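Genowefa Czerwiński on Twelve Years of Answering 911 Calls

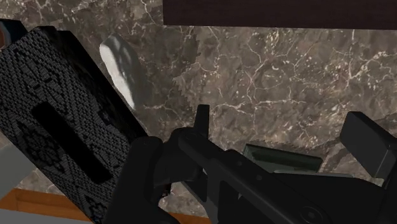

So what does a dispatcher do in the first ten seconds of a call?

"Get the address. Before your name, before what happened, I want to know where you are, because if the line drops I can still send somebody."

Genowefa Czerwiński told me that before I'd even gotten my coat off, and she said it in what I can only call the voice. Level, kind of slow, very hard to argue with. She laughed when I pointed it out. Her kids call it "Mom's work phone" and apparently it comes out whenever somebody is late for dinner.

She worked nights at the Bruvlow County emergency communications center for twelve years, and she left the console last January to train new hires. I'd wanted to talk to her ever since the county put out its call numbers for the year and everybody in town (me included) started arguing about whether the center needs more people. The Bruvlow center took 3,666 calls in its busiest month. The month before that it was 3,607, so you can see it wasn't a fluke.

"People look at that and think it's all shootings and car wrecks," she said. "A lot of it is pocket dials! I had a guy whose phone called us 82 times in one weekend. He was so embarrassed. He was doing his roof."

You can't just hang up on those, by the way. I didn't know that. Every open line gets listened to, and if there's any doubt the dispatcher calls back. Genowefa once heard a television and a barking dog for almost four minutes, and then a woman whispering her apartment number. Police were at the door pretty quickly after that. She wouldn't tell me more about it and I didn't push.

I asked about the call from the Szewczyk warehouse fire, which is the one most people around here remember. She took it a little after two in the morning, from a night watchman who had gone back in looking for a coworker.

"I kept telling him, sir, I need you outside. I think I said it nine times. And he kept saying okay and not going." She stirred her tea for a while. "The coworker was across the street the whole time. They both got home. But I sat in my car in the parking lot until it was light out."

Does the county do anything for dispatchers after a night like that? There's a counselor now, she said, and a quiet room with a decent chair. When she started there was a vending machine.

Then we got onto the software, and oh boy. The center switched to a mapping system called Drudeo two years ago, and she has opinions. She likes that it finds a cell phone faster. She doesn't like that it goes blank on the far side of the reservoir, where some 223 households have an address the map puts on the wrong road. She keeps her own list of them in a spiral notebook, and she makes every trainee copy it out by hand.

"They groan. They all groan. Then they get a call from Skollero Lane and they come find me afterward."

Her current class has four people in it. The center has seven open chairs, and the pay starts a little under what the distribution place off the highway offers, so I asked what she tells somebody who's thinking of applying.

"Come sit with us for a night. Bring a sweater, it's freezing in there. If you still want the job at six in the morning, I'll help you fill out the form myself."

The next sit-along is open to anyone over eighteen, and you sign up at the front desk of the county building.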